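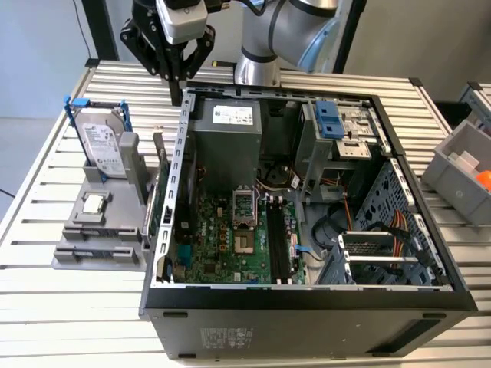
Ticket: Stock sync drops rows overnight, Pleten to Boyer
Opened by: Inès Carré
Assigned: Hervé Pons
Priority: high
Status: pending confirmation

Friday, October 18, 2024

08:52 Inès
Parts list in Boyer is short again this morning. Pleten shows 3,000 items, Boyer shows 1,904. Same thing yesterday but I thought it was me. Can't send quotes till it's fixed, Blandine has 13 waiting.

09:10 Hervé
Looking. Anyone change the export job?

09:14 Inès
Not me. Josiane did something with the supplier names in August but it's been fine after that.

09:31 Hervé
Job log says "completed". No errors. File on the share is full length, all rows in it. So the export is ok, import is stopping early.

09:48 Hervé
Re-ran import by hand. Stops at same row. Next row in the file is a Grorniletti fan bracket, description has a double quote in it (the inch mark, 5 1/4"). Importer thinks the text field never closes and swallows everything after.

09:55 Josiane
That's mine, sorry. Added the Grorniletti items Wednesday, pasted straight from there price sheet.

10:02 Hervé
No worries. How many have the inch mark?

10:06 Josiane
3 that I can find. Changing to "in." now.

10:20 Hervé
Tried again after Josiane's edit. Full count in Boyer. Prices look right on the ones I spot checked. Inès pls check yours.

10:41 Inès
Count good. Two of the Virkus power supplies show zero stock tho, we have them on the shelf.

10:50 Hervé
Seperate thing, those are flagged discontinued in Pleten. Untick the box, wait for tonight's run. Open a new ticket if still zero.

11:05 Hervé
Still to do: turn on quote escaping in the export. Need Léonie for the admin login, she's out till Monday. Until then no inch marks in descriptions please.

11:07 Blandine
Quotes going out now. Leave this open til Léonie's done her bit.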